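4.2 Der Spülkorb als Ordnungsvorschlag

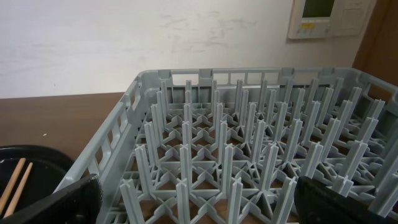 Abb. 6: Grauer Spülkorb mit Stiftraster auf Holztisch, links vorn ein schwarzes Gefäß mit zwei Essstäbchen.

Wozu dienen die Stifte im Korb? Sie halten Teller aufrecht und auf Abstand, damit das Wasser zwischen ihnen durchkommt.

So weit die Theorie. In den 40 Teeküchen unserer Erhebung wurde der Korb mit bemerkenswerter Freiheit ausgelegt - Schüsseln lagen quer über den Stiften, Deckel bildeten Dächer. Essstäbchen sind im Raster gar nicht vorgesehen: Zwischen den Rippen des Bodens ist Platz genug, um hindurchzurutschen. Juška (2020) spricht von »heimatlosem Besteck«. Die Befragten im Haus Vollirness legten es meist daneben ab und hielten die Sache damit für erledigt. Ob das noch als Einräumen gilt, war unter den Kodierenden bis zuletzt strittig (vgl. Abschnitt 5).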